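Search this site Enter keyword Go

About Skostora

Skostora is a news service covering protests, strikes and trade union affairs. We publish in English, and most of our readers live outside the countries we write about. We started as a mailing list for people who wanted to know what was happening at marches without waiting for the evening bulletins.

Our first report went out to 12 subscribers and dealt with a bus drivers' walkout in Ekine. The list now goes to 2275 addresses. We still send it every weekday morning at 7, and everything in it is also posted on the site.

What we cover

We report on public demonstrations, labor disputes, pension and wage talks, and the votes in parliament that tend to bring people into the streets. Party congresses are covered only when a union or a protest group is directly involved. We don't run election forecasts.

Crowd numbers are a regular cause of complaint, so our practice is set out in the style guide. When organizers and police give different figures, we print both and say where each one came from. If only one side has given a figure, we say that too. We don't make our own estimates.

Quotes taken from other media are credited to the outlet that first carried them. Translations are done in our office and checked by a second reader before they go out - this sometimes makes us slower than the agencies.

Who pays for it

Skostora is owned by its staff. Most of our income comes from reader subscriptions, and the rest from selling our daily summary to libraries and universities. We take no money from parties, unions or governments. Last year we published 298 reports, all of them free to read for the first month.
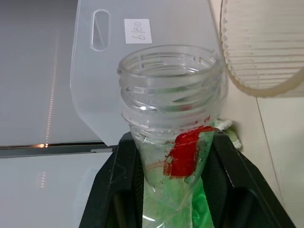 We have 2 offices. The main one is in Ekine, and the smaller one, in Fornia, handles translation and the archive. The Fornia office is open to visitors in the afternoon, but please write first.

Corrections

If we get something wrong, we fix the article and add a note at the bottom saying what was changed. Older corrections are listed on a separate page. Requests to remove a name from a report are read by an editor who did not work on it.

Comments

Jeon: Is the archive going to include the old mailing list reports from before the site?

marchreader: Good that you print both crowd figures. Could you put them nearer the top of the article?

T. in Fornia: The link to the corrections page goes to the home page for me.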